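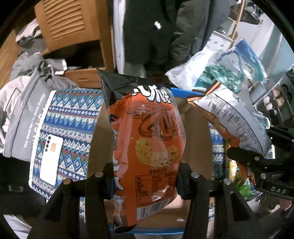

The snack situation in this apartment got out of hand sometime in May, and today was the day I decided to face it. I cleared the table, put down the striped cloth with all the diamonds and zigzags (the good one, I know, but the plain one is in the wash), and started going through everything we own that crunches. First thing I really stopped to look at was the big orange bag with the octopus on it, the one with 八爪烧 in fat white letters across the front and the ridged yellow pieces underneath. I love that octopus! He's only a line drawing but he has all his suckers and his curly legs and he looks like he's having a much better week than me. I can't read much of the rest, so the nutrition table is a mystery, and I plan to keep it that way.

Anyway, the rule I made at breakfast was one cardboard box. Whatever fits in the box stays, whatever doesn't gets given away or eaten tonight. It sounded so reasonable with coffee in my hand. By ten thirty I had bags on the chairs and bags on the windowsill, plus a jar of pickled something that isn't even a snack and that I moved from one side of the kitchen to the other three times before putting it back exactly where I found it.

Most of this is Nicanor Henríquez's doing. He goes to that import place over by the bus depot and comes back with a tote bag for each shoulder, and then he hands me half because he "got carried away." Last time he spent 73 dollars! On chips! I said Nicanor, there are two of us in this apartment and one of us doesn't eat seafood flavors, and he said that just meant more for me. Hard to argue with.

I found some real relics at the back of the cupboard. A sleeve of Ojeda crackers gone soft as bread. Half a packet of Botham ginger cookies closed with a hair tie, which explains where the hair tie went. And a tin from Farnura with nothing in it except one mint and a folded receipt for a lamp. I ate the mint. It was fine.

The octopus bag was always going to be in the keep pile, but it's tall, and the way I'd packed the box at first it wouldn't have any company. So I took everything out again and started over with the big bags standing up and the little ones tucked down the sides, and that worked a lot better. Why I didn't start that way I couldn't say. I got the seaweed ones in, and the shrimp ones, and the weird corn ones that taste like butter and pencils. The pretzels didn't make it. Sorry, pretzels.

Then I got stuck on the phone with my sister for most of an hour. She wanted to know whether I was still using that Weveo list thing she put me onto, where you type in everything in your pantry and it reminds you what to use up. I told her yes. I've opened it one time. She also wants me to bring something for Saturday-type snacking at her place when the cousins come - her words, she calls any afternoon with cousins that - and I said I'd bring an assortment, feeling very smug with a whole box of it in front of me.

Now it's nearly eight at night and the box is on top of the fridge where I need the step stool to reach it, which I'm hoping slows me down. The giveaway bag is by the door for the neighbors downstairs. The cloth has crumbs in it and needs a shake off the balcony, but it's windy and I don't want them all back in my hair.

I'm thinking about the octopus bag. I could get the stool out. Nicanor's coming by tomorrow and I did say I'd save it to open with him, so I'm having toast instead, and maybe the last of the ginger cookies if they aren't too far gone.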